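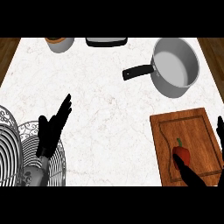
Rust-coloured mark on marble worktop, will it come out?
Posted in Kitchens and Worktops

We moved into a flat in November that has a white marble worktop in the kitchen. I left a tin of treacle standing near the sink overnight and the bottom of it must have been damp, as there is now an orange-brown ring. I have tried washing-up liquid and warm water, then bicarbonate of soda mixed to a paste and left for an hour. The paste made it a bit paler but the ring is still there. My sister says to use lemon juice. The landlord's inventory lists the worktop as "Wornberg, honed, sealed" and puts the replacement cost at 1,000 pounds, so I would like to get this right before I check out. Is there something I can buy, or do I need to get someone in?
Hoi-yan Fung

Don't use lemon juice, vinegar or any limescale spray. Marble is mostly calcium carbonate and acid eats into it, so you'd swap an orange ring for a dull patch, and the dull patch can't be cleaned off. The same goes for most rust removers sold for baths and sinks. Read the back of the bottle and if it mentions any acid, leave it on the shelf.

What you want is a poultice made for rust on natural stone. I used the one from Prollden, but a tile shop will have others. Check that it says it is safe for marble, then try it first somewhere that doesn't show, such as behind the kettle. Some of them can leave a honed surface looking slightly different.

Wet the stain with distilled water. Spread the poultice on to the thickness of a pound coin, going a little past the edge of the mark. Cover with cling film, tape the sides down and leave it for as long as the packet says. Mine was 24 hours. Then take the film off and let the paste dry out fully before you lift it with a plastic scraper. Rinse with plain water and dry with a cloth.

It took me 3 goes to shift a ring from a shaving foam can in the bathroom. After the first I thought it hadn't worked at all. Leave a day between each one so you can see the real colour of the stone – it looks darker when it's damp.

When you've finished, the sealer on that part will probably have gone. Drip some water on it and wait ten minutes. If the stone darkens underneath, it needs sealing again.
Oleksandra Hordiienko

I would just ring a stone restorer. We had one out for an etched vanity top and he charged 59 pounds for the visit, rust mark on the windowsill included. Also tell the landlord now and not at check-out, they may have a firm they use.
Torres327

bicarb worked on mine but it was tea, not rust
tondo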